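Subject: Re: [homekeeping] White duvets and bed skirts – worth the trouble?
From: Corrado Donati
Date: November 28, 2019

Hello everyone, and a special hello to Birnell, whose question I have been meaning to get to all week,

Birnell wrote:
> We are doing over the guest room before my sister comes to stay and
> I can't make up my mind about the bed. I would love a big white duvet
> but I worry it will look like a hospital, and my husband says a bed
> skirt is something only his grandmother would own. The bed is a plain
> wooden one on legs. Does anybody here still use a skirt with a bed
> like that? And do you iron it? The one I am looking at is a Grønli,
> in beige, and the label says to wash it at the lowest setting.

I do still use one, and I am fond of it, so you may take what follows as coming from your husband's grandmother's side of the argument.

We went over to white bedding in July, when the old striped set finally gave out at the seams. I had the same worry about hospitals. What settled it for me was the beige underneath. White straight down to the floor would have been too much in that room, which has off-white walls already, but with a band of something sandy between the duvet and the floor it all calms down a good deal. The floor is gray, in that wood-look plank pattern, and the bed is a pale wood, and I was sure the gray and the beige would quarrel. They don't, at least to my eye. My wife still thinks a darker skirt would have been smarter, and she may well be right.

About the ironing – I gave it up after the second wash. I take the skirt out of the machine while it is still good and damp, pull the pleats straight with my hands and put it back on the bed to finish drying overnight with the window open a crack. It puckers a little at the corners whatever I do. If you want it to hang crisp you will have to iron it, and I wish you joy, as you'll be on your knees again getting it back under the mattress afterward.

As for the duvet, buy a thick one, and size up if your budget allows. Ours is an Urden and it cost more than I like to admit (I told my wife 100 dollars and she has since found the receipt). It never lies flat for more than five minutes, but I have stopped fighting with it. A good shake from the foot end in the morning, window open, and then leave it be. The cover goes in the wash every other week, inside out, with the buttons done up so the pillowcases don't crawl inside.

This is our room:

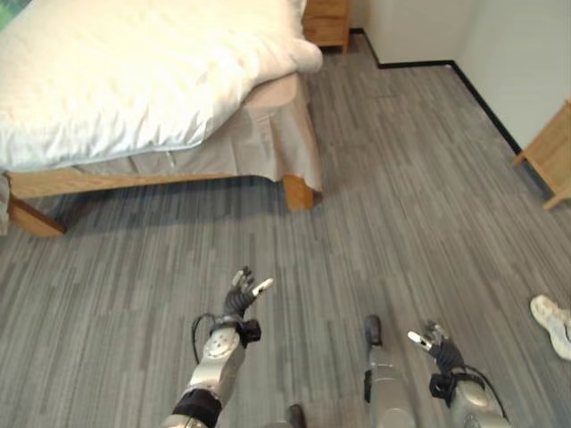
White duvet, beige skirt, pale wood, gray floor. Bed not made, as usual.

You'll notice that the skirt stops a little short of the floor and the legs show. I like it that way, and it makes sweeping easier, but if your husband is set against skirts altogether he might mind it less at that length too. Measure from the top of the box to the floor before you order, and measure at both ends. I didn't, the first time, and had to send one back.

Does your guest room get much sun? Beige can go rather yellow in a bright room, and I would pin up a piece of the fabric for a day or two first if the shop will send you one.

Warm regards to all, and let us know what your sister thinks,

Corrado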